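Wotbridge Evening Classes
Sleep and the Body Clock
Handout for Session Two: Why We Get Sleepy When We Do

Welcome back! Last time we looked at the stages of sleep, and I asked you to go home and notice when you felt most tired during the day. I hope you did, as tonight is my favourite session of the whole course and your notes will make it much more fun. Please have them out.

What we are covering
The two things that make you sleepy
Light and the clock in the brain
The afternoon dip
Sleep before electric light
Keeping a sleep diary

The two things that make you sleepy

Most of what we'll do tonight rests on a simple model with two parts. The first part is sleep pressure. From the moment you wake up, a need for sleep starts to build, and it goes on building until you sleep again. A chemical called adenosine is a large part of the story. It collects in the brain while you are awake and is cleared while you are asleep. Caffeine works by sitting in the places where adenosine would normally dock, so the brain doesn't get the message. The adenosine is still there, mind you, and when the coffee wears off you feel it.

The second part is the body clock. It runs on a cycle of very nearly a day and it pushes you towards being awake at some hours and asleep at others, however long you have been up. Anyone who has worked nights will know the odd feeling of being worn out at four in the morning and then brighter at breakfast, with no sleep in between. Sleep pressure has gone up all that time. The clock has simply swung round to its morning setting and is giving you a lift.

I love this model because so many everyday puzzles fall out of it. Try these two on whoever you live with: why is it so hard to drop off after a long evening nap? And why can you be wide awake an hour before bed even though you've been up since dawn? (We'll go through both after the break.)
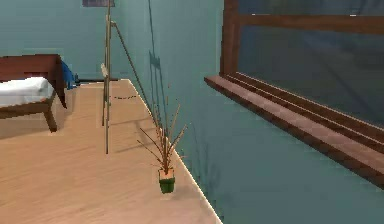 Clem Treloar wanted to know whether a long lie-in at the weekend really pays back what was lost during the week, or whether it only feels that way. A bit of both, I'd say. Extra sleep does bring the pressure down and most people feel better for it, but some effects of a short week seem to hang on longer than a couple of mornings can mend. The lie-in also shifts your clock later, and that makes Sunday night harder. If you go to bed at the usual time on Sunday you have had fewer hours awake to build up pressure, and your clock thinks it's still early evening. No wonder you lie there staring at the ceiling!

Light and the clock in the brain

The main clock is a tiny group of cells deep in the brain, just above the place where the nerves from the two eyes cross. Left to itself in constant dim light it keeps going, though for most of us it runs slightly slow, a little over 24 hours. Something has to put it right each day, and the strongest signal is light.

Timing matters a great deal. Light in the morning tends to move the clock earlier, and light late in the evening tends to move it later. A quick note on brightness, as people are always surprised by this one. A living room in the evening with a lamp or two on is very much dimmer than even a grey day outdoors, but our eyes adjust so well that we hardly notice the difference. A lit office might be in the region of 500 lux. An overcast morning can be many times that. If you only take one thing home, make it a walk before work – grey skies are fine.

Melatonin comes in here too. The body makes it in the evening as darkness falls, and bright light holds it back. It's often called the sleep hormone, but it is closer to a signal that night has come. Owls, mice and other night animals make it at night as well, just when they are getting up.

The afternoon dip

Who had a slump after lunch in their notes? Lots of people blame the food, and a heavy meal can make it worse, but the dip turns up in people who have skipped lunch altogether. Sleep pressure has been building since morning and the clock hasn't yet given its strong evening push. In between there is a gap, and in you fall.

A short nap at this point is a lovely thing if your day allows it. Keep it fairly brief and keep it early. A long one can leave you groggy, with that thick-headed feeling we call sleep inertia, and it uses up pressure you'll want at bedtime.
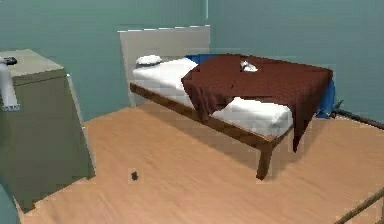

It also helps to know that the dip differs a good deal from person to person. Larks tend to get it earlier and owls later, and some people barely notice it. Teenagers run late as a group, so a school day that starts at 9 may still feel like the small hours to them.

Sleep before electric light

Some historians argue that people in parts of Europe once slept in two blocks, with a wakeful hour or so in the middle of the night for praying, chatting or seeing to the fire. Others think this was less common than has been claimed. We'll read a short extract for each side. Look out for how each writer uses old diaries and court papers, and mark anything you find doubtful.

Keeping a sleep diary

For next time, please fill in a line each morning:
Time you put the light out
Rough time you fell asleep
Times you woke, if you remember
Time you got up
Naps and caffeine, with the hour
Time spent outdoors before noon

Guess freely, and don't look at the clock in the night to get the figures right. Spare diary sheets are in the blue folder by the door.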